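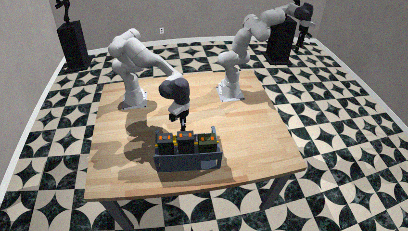 1/9 Care of wooden work surfaces: guidance for members of the Zacharias Shared Workshops

Zacharias Shared Workshops · 3rd August

Members have asked how the wooden table tops in our rooms should be looked after between the yearly services. This thread sets out the current rules. It replaces the notice posted in February.

38 comments · 143 shares

2/9 Daily cleaning. Wipe the top with a damp cloth and a small amount of mild dish soap, then dry it at once with a clean towel. Work along the grain. Standing water must not be left on any wooden surface, including under plant pots, paint jars and cold drinks.

3/9 Products that are not allowed: bleach, ammonia, scouring powder, and any spray polish containing silicone. Silicone gets into the wood and prevents oil from taking hold at the next service. Members who have already used such a spray should tell the front desk and leave the top alone.

4/9 Oiling. Tops with an oil finish are treated with Dutow table oil, kept in the metal cabinet by the sink. Apply a thin coat with a lint-free cloth, wait 20 minutes, and wipe off everything that has not soaked in. The table stays out of use overnight. Varnished tops are not to be oiled.

5/9 Used oil cloths can catch fire without a flame if they are left in a heap. Lay them flat outdoors to dry, or place them in the lidded water bucket marked for this use. They do not go in the general trash under any circumstances.

6/9 Stains and scratches. Light marks may be sanded by hand with 120 grit paper, followed by 180, always with the grain. Sand a wide area around the mark so that no hollow forms. Power sanders may be used only by members who have completed the Trovisar surface course – the certificate must be on file.

7/9 Burns, splits and loose joints are to be reported and not repaired. Please give the room, the table number and a short account of the damage. The repair budget for the present year is $1,000 and requests are handled in the order in which they arrive. A full resurfacing is currently quoted at $800 per table.

8/9 Room conditions. Wood moves with the seasons, and a gap that opens in winter will often close by early summer. Members are asked not to fill such gaps. Heaters should stand at least three feet from any table, and windows should be closed at the end of each session.

9/9 Requests for oil, cloths or sandpaper may be entered in the Clutix booking system under "Supplies." Questions about this guidance may be posted as replies to this thread or left at the front desk during opening hours.

Contact · © Zacharias Shared Workshops · Back to top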